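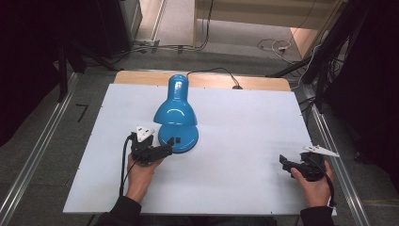
Ticket 52: left gripper reads part-closed when it is fully open
Opened by: Naima Bensaid, Kosthorpe College Robotics Club
Status: Open, waiting on parts
Last updated: April, 4.40 pm

Hello all, and sorry in advance for the length of this one, I wanted to get it all down while it was fresh. We are the group doing the desk lamp task for the Skomine student challenge (two hands, one lamp, steady the base and work the switch) and we've been recording our demonstrations with the pair of hand-held grippers. They've been lovely to use on the whole! But since the start of this week the left one has been giving us odd numbers. With the fingers fully open it should read 2000 on our little readout and it keeps settling at 300 below that. The right one is spot on every time, bless it.

It matters for us because the practice arm copies whatever opening the recording says, so it comes in towards the lamp with its fingers narrower than ours were, and then it nudges the base along the board instead of going round it. We lost 18 recordings before Ayman spotted what was going on.

What we have tried so far:
- Unplugged the left gripper and plugged it back in, then restarted the laptop. No change.
- Swapped the two cables over at the laptop end. The fault stayed with the left gripper, so I think we can let the cables off.
- Ran the open and close calibration twice, once with me holding and once with Ayman Ezzat, in case it was how I squeeze it. Same reading for both of us.

Is there something else we ought to be doing before we start undoing screws? I'd much rather ask first.

Reply from Necati Çınar, workshop

Hi Naima, not too long at all, I wish everybody wrote it up like this. Swapping the cables was a good thought and saves me asking. Please don't undo anything on the finger joints yet, they are fiddly to line up again. Could you open both fingers as far as they go over something plain and send me a picture from the gripper's own camera? I'd like a look at the pads and the joints. Also, when you calibrate, do you let go of the handle completely at the open end, or do you hold it open?

Reply from Naima Bensaid

Thank you Necati! We hold it open, or at least I do, and I've just asked Ayman and he does too. Is that wrong? The picture is below, lamp moved out of the way first.
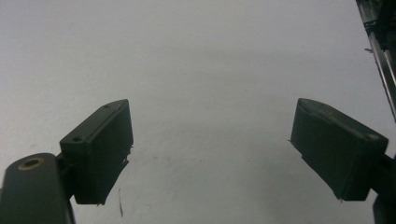 Fingers open, nothing between them. Note the ragged inner edge on the left-hand pad.

I hadn't noticed how tatty that pad had got until I saw it large on the screen. There's a bit of fluff on the other one as well, and a hair on the surface, so we'll give everything a good wipe before the next session.

Reply from Necati Çınar

Lovely, that helps. Two things from me. The pad on the left finger wants replacing. I can't say from a picture that it has anything to do with the reading, but with bits sticking out on the gripping side it may well snag on the lamp, and it's a cheap part. The joint on that side looks all right as far as I can see it, with the brass-coloured ring in its hole where I'd expect it.

The calibration I'm more suspicious of. The handle has a little give in it, and if you pull on it at the open end the software saves a point that the fingers never get back to by themselves. Please do it again like this:
1. Wipe both pads and let them dry.
2. Start the calibration and close the fingers gently until the pads touch.
3. Open, then take your hand right off the handle and count to five.
4. Save, and read me the number.

Reply from Ayman Ezzat

Naima's in a lesson so this is me. Did it your way three times. It now reads 2000, 2000 and then a touch under, so much better! We haven't re-recorded anything yet. Aicha has put the order in to El Fassi for two pads, one for each finger so they match. Can we keep the ticket open until they're fitted? We'd like to calibrate again afterwards with you on the phone if you can bear it.

Reply from Necati Çınar

Of course, ring me whenever they turn up. Leave the old recordings in a separate folder for now, I may be able to correct the opening values for you.

Kosthorpe College Robotics Club help desk | Contact: Nayara Araújo, Fladthorpe Building | Back to top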